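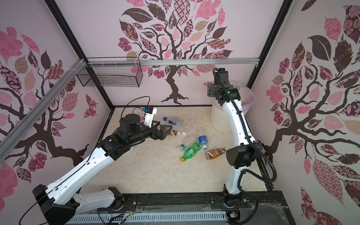
Sorting drink bottles with a pair of robot arms, Arkgate household trials, May.

Household Tips: Bottles, Bins and Whether a Machine Can Help

Arkgate is often asked whether residents may soon leave the recycling to a machine. Our present advice is to keep doing it by hand. Picking up one rigid bottle is within reach of current equipment – clearing a floor of mixed bottles, some of them crushed, remains slow and needs supervision.

Recycling is easier for people and machines alike when the bin is prepared first. Choose a liner large enough to fold well over the rim, as with the purple-and-white bag here, so that it does not slip when bottles are dropped in. Empty each bottle before it goes in the bag.

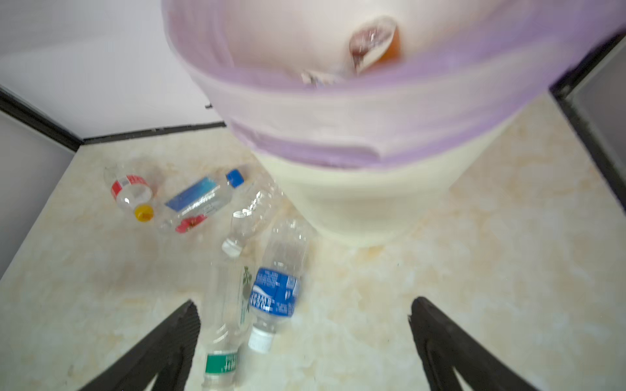
Bottle caps should be handled according to your local program. Where caps are collected separately, remove them before bottles reach the floor or bench; the blue, white and yellow ones shown are all still on their bottles, and unscrewing them is a further task for any gripper. Crinkled bottles can go in as they are.

Questions may be directed to Kulap Chuensuk, Household Advice, Arkgate.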